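Garnel Bottle Drainer, Countertop Model

Home > Kitchen > Condiment Care > Drainers and Stands

Item no. 1555
In stock, ships from our Prirkwood warehouse
Color: Gray
Add to cart | Add to wish list | Compare

Overview

There is a last inch in every bottle. You paid for it. It sits down there with its arms crossed while you slap the bottom of the bottle like you're trying to burp it, and then it arrives all at once, on your shirt.

The Garnel Bottle Drainer is a weighted stand with two cups, one on top of the other. The full (or, let's be fair, the not very full) bottle goes in the upper cup with its cap pointing down. Gravity does the rest, at gravity's usual pace. Leave it overnight and the ketchup will be waiting at the cap in the morning, ready to go, which is more than most of us can say.

You can also use the drainer to move what's left from an old bottle into a new one. Take both caps off, screw on the threaded collar that fits, flip the old bottle over and walk away. We do mean walk away. People who stand there and watch report that it takes forever. People who go to bed report that it was very quick.

What it handles

The upper cup has soft ribs on the inside that give a little, so it holds round bottles, oval bottles and those flat-sided ones that fall over in the fridge door. We have used it with ketchup, mustard, mayonnaise, barbecue sauce, pancake syrup, honey, dish soap, shampoo and hand lotion. Please wash it between the last three and the first six.

Honey works, but honey has its own ideas about time. Put the stand somewhere warm and plan on the weekend.

It does not handle peanut butter. We get this question a lot. Peanut butter comes in a jar, and it isn't going anywhere. For that you want the Willham Long Spatula, sold separately, or a piece of toast and some patience.

In the box

One weighted base
One upper cup with ribs
One lower cup
Threaded collars, small and large
One cleaning brush, which looks like a toy and works better than it should
One instruction sheet, printed on both sides, mostly pictures

Specifications

Height, assembled: 9 inches
Base: coated steel with a rubber foot
Cups and collars: food-safe silicone
Largest bottle: 42 ounces
Dishwasher: cups and collars yes, top rack. Base no. The rubber foot comes off in the wash and then you have a stand that slides, slowly, toward the edge of the counter.

How to use it

Set the base on something flat. Push the lower cup down until it clicks. Drop the upper cup in the ring above it. Close the cap on your bottle and check it, then check it again, then turn the bottle over and put it in.

If you are joining two bottles, the new one stands at the bottom and should have some room in it. A brand-new bottle is full. There is no setting on the drainer that gets around this. Have some fries first.

Squeeze the upper bottle once or twice at the start to let a little air in. If it gurgles, good. If it whistles, the collar is on crooked.

Questions from customers

Will it fit in the refrigerator?
On most shelves, yes, with a short bottle. In the door, no. The door is for the nine kinds of hot sauce you already have.

Does it work with glass bottles?
It does, and glass is where it earns its keep. Use the large collar and make sure the neck is clean. Don't tighten it like a lug nut.

My bottle already stands on its cap. Do I need this?
Probably not, to be fair to your bottle. Those came along and took a real bite out of our business. The drainer is still handy for putting two of them together, and it keeps the tall ones from tipping when someone shuts a cabinet with their hip.

Is it worth it for the amount of ketchup I'd save?
No. Buy it because it bothers you.

Can I get the old orange one?
We stopped making orange in February. The Sepúlveda store may have a few left on the bottom shelf next to the egg slicers. Call before you drive over.

Shipping and returns

Orders placed before noon go out the same day – the same working day, that is. Return the drainer within 42 days if you don't like it. Please empty it first. We thought that went without saying, and then we opened a package that taught us otherwise.

The base is covered against cracks, bends and wobble for as long as you own it. The silicone parts will stain if you leave tomato in them, and that isn't a defect, that's tomato. A paste of baking soda and water takes most of it out. Sunlight takes out the rest.

Goes well with

Willham Long Spatula
Garnel Tube Key, for toothpaste and tomato paste (get two)
Prirkwood Squeeze Bottle, clear, with a cap on a strap so you can't lose it
Garnel Spare Collars, small and large, for people who have already lost theirs

Page last updated 7 August 2020. Prices do not include sales tax. The drainer is sold empty, and bottles are not included.

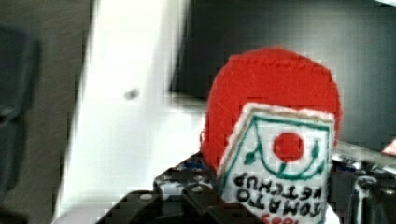
Red plush ketchup bottle, upside down. Not sold with the drainer.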